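Clevine Coffee Table Set

Data card and README

Contents

Clevine is a set of still pictures of small drinks and snacks on a plain table: mugs, cups, plates, bread, cake, cookies. It was put together for people who work on naming and sorting everyday tableware and food. There are 679 pictures in the current release. Of these, 103 are held back as the check split and should be left out of any training.

Folders

stills/ has the pictures, sorted by table session.
labels/ has one text file per picture, with the same base name.
notes/ has the session sheets, typed up by Kheri Biwott.
splits/ has two plain lists, main and check.

Labels

Each label file gives the vessel, its main color, the side the handle points to, the contents if they can be seen, and any food on the table. Handle side is always given from the viewer's side of the table. Use "none" for a cup without a handle and "hidden" when the handle is behind the body.

Contents are labeled by look only. Coffee and strong tea are hard to tell apart in a dark mug, so both go under "dark drink". The session sheets say what was poured, but the labels do not use them.

Food is labeled by broad type. "Baked slice" covers toast, pound cake, and anything else flat and browned that the labeler could not settle on. Earlier releases had separate toast and cake labels, and the two labelers disagreed too often for them to be useful.

Sample

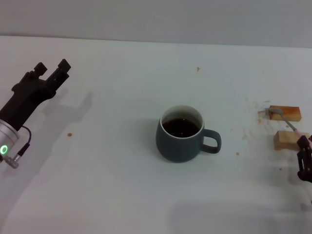

Dark gray-blue mug, handle right, dark drink. Food: baked slice.

Known problems

Pale tables make white plates hard to outline. Session 8 has several of these, and the plate edges in its label files should be treated as loose.
Glazed and unglazed mugs share one label.
Fill level is not recorded.

Changes in the August release

Toast and cake merged into "baked slice". Handle side fixed for the Udmont session, where left and right had been swapped. Duplicate stills removed from the check list.

Contact

Label questions go to Nassoro Rugemalira. For missing files, write to Kheri Biwott and include the base name.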